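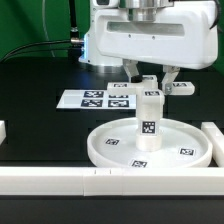

White cross standing over the round tray, black tabletop.

2 min read

Tue 6 May - back on the Clavwood cross parts. I've got 3 to get through before June and I keep changing my mind about the tray! The round one is easy to turn and easy to wipe down, but I still want to try something with a higher rim. The matte black top stays, white parts are so much easier to check against it. Need to ask Basetus for another 5 blanks, plus fine sandpaper (the 300 grit, we're nearly out). Label the drawer too - I opened the wrong one twice this morning. Next up, edges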